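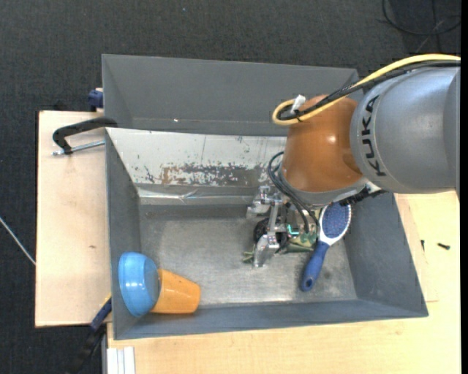 Figure 1. The gripper inside the bin, with the hairbrush, the bowl and the cup.

Home | Projects | Reports | People | Contact

Project report: Cable snagging in a bin picking cell
Student group Trellgate, supervised by Wolfram Kohlhase

1. Background

Our task was to let the arm pick household objects out of a metal bin and put them back in another position. The program chooses a grasp point, moves the gripper down, closes it and lifts. We planned 500 attempts. This report is mainly about the fault that stopped us in January, after 40 attempts.

2. What happened

The arm was going down for an object near the side wall of the bin. At this position the wrist must turn far, so that the fingers can come in beside the wall. During the turn one of the thin cables of the gripper was caught between the collar and the rim. The arm continued to move for a short moment and then stopped with a force error. Rochelle Haverford was at the control panel and pressed the emergency stop also.

When we released the cable we found that its outer cover was cut. The gripper did not answer to the close command any more. No person was hurt, and the bin did not move, as it was held by clamps.

3. Search for the reason

At first we believed that the force limit was too high. We repeated the same motion slowly, without an object and with the damaged cable tied away. The error did not come again. Then we looked at the cables in many wrist positions. In Figure 1 it can be seen that the thin cables bow out to the left of the collar before they go down to the gripper. In the middle of the bin this makes no problem. Close to a wall the arc needs space which is not there.

Our collision model contained the arm, the gripper and the bin, but not the cables. For the planner the motion was therefore free. This was our mistake in the preparation.

4. Changes

We replaced the cable and made the free arc 8 cm shorter. We also added a simple cylinder around the collar in the model, so the planner keeps a distance from the walls. The wrist is now not allowed to turn so far when the tool is below the rim. Before each session one student moves the wrist by hand control to both ends and watches the cables.

With these changes the planner refuses more grasps close to the walls. In the next 40 attempts it refused 5, and no cable was caught. We think this is too few attempts to say the problem is solved. The remaining attempts will be done by the Ruppert group, who take over the cell after us.

5. Open points

The cylinder is larger than the real cables and it blocks some good grasps. A sleeve for the cables would be better, but it was not delivered before the end of our project. The force limit should be tested again when the sleeve is mounted.

Share 8 | Comments 3

Javville
Did you log the wrist angle at the moment of the stop? We have a similar problem and I would like to compare.

Rochelle Haverford
Yes, the angle is in the log file. I can send it to you. The force values are only partly saved, unfortunately.

Jestville
Please check the new cable for tension also. We made ours shorter and then the plug came loose after a while.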